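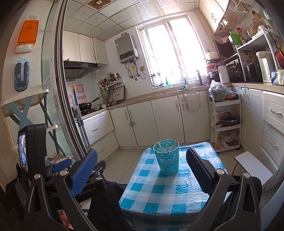
Blue checks and a turquoise basket.

The Salt Cow of Inden

My great-aunt Simin Sadeghi told me this one so many times that I've stopped being able to hear it in any voice but hers, so I'm going to do what she did and tell it as if I'd been there. She always said "I." It drove my mother crazy. "You weren't there, Simin, it's a story about gods," and Simin would go right on shelling beans and say, "I was by the door."

So. I was by the door.

I was the girl who carried water for the sage at Andham, which was a hill with a hut on it and a well with a bad rope. The sage had a cow. Everybody in Furkivia knew about her, because when you sang to her properly she gave salt in place of milk, clean white salt, and this was back when the sea was still locked up and you couldn't get salt for love or money. People ate their lentils plain. You have no idea how grumpy a kingdom gets!

Now, the sage wasn't stingy. He gave a pinch to anyone who climbed the hill. But the king at Inden had heard about the cow and he didn't want a pinch, he wanted the cow, and he sent his youngest son up to us pretending to be a student.

I knew he was a prince the minute I saw him try to lift a bucket. He held it out in front of him like it might bite. The sage knew too (he'd known before the boy left home, probably, he was annoying that way), but he just said, "You may stay if you sleep with the cow and eat after her." And the prince said yes.

He stayed 17 seasons. I'm not going to pretend I minded. He was terrible at the chores and pretty good at the singing, and in the evenings he'd sit on the edge of the well and tell me about Inden, where there was a house just for mirrors and a man whose whole job was to taste the pears. I told him about the rope. It was most of what I had, conversation-wise.

What he was after was the song. The cow would only give salt for the one song, and the sage sang it before sunrise with his back turned, so quietly you'd think he was clearing his throat. The prince never got more than the first two notes. I had the whole thing. Nobody had taught it to me, I'd just been hauling water past that shed every morning since I was six, and it had gotten into me the way a song does.

You can guess the next part. One night in March he asked me for it. He didn't even dress it up very much, he said his father was getting old and mean and wouldn't let him come home without it, and he was so tired, and would I. And I sang it to him. I'd like to say he tricked me, and when Simin was in a bad mood she told it that way, but most of the time she said, "I sang it because he asked nicely and it was dark out." My mother would roll her eyes so hard.

In the morning he was gone, and the cow was gone, and the sage was standing in the shed looking at the straw.

He didn't yell. I kept waiting for it. He went and sat down on the hill and said one sentence, and since it was a sage's sentence it had to come true, the way those things do. He said, "Let her give to whoever sings, and let her never stop."

Well, you see the problem.

The king had her put in the courtyard with garlands on, and the prince sang, and out came the salt. They filled 2,540 jars. Then they ran out of jars and used the bathtubs. The king was delighted until suppertime, when he told her that was enough for today, thank you, and she looked at him with those big wet eyes and kept on going. It went down the steps and under the gate. It got into the pears. They tried singing the song backward and they tried leading her out of the city, but she'd sat down by then, and have you ever tried to move a cow that's sat down?

The people of Inden climbed up on their roofs. The gods finally noticed (Simin had a lot to say about how long that took) and the one who keeps the rivers came down in a temper and opened all of them at once, to wash the place out. And the water met the salt and that was the sea. That's where it came from. The cow's still sitting on the bottom of it, perfectly comfortable, giving salt.

The prince got out. He walked back to Andham, which took him 315 days with the roads gone, and when he came up the hill his hair was stiff and white and he licked his lips the whole time. The sage gave him a pinch of salt, same as anyone. I thought that was pretty harsh at the time.

Me, he asked for water. I said the well was over there.

There was more after this, depending on the night. Sometimes they got married. Once, when I had the flu and she was staying over, the prince turned into a gull, and there was a long piece about an herb-seller called Najafi who bought up all the wet jars and got rich, and I fell asleep before the end of it. I asked her about Najafi years later and she said she'd never heard of him.

But she always came back to the rope. The prince went over to the well and let the bucket down, and the rope broke, and I had to go get the other one.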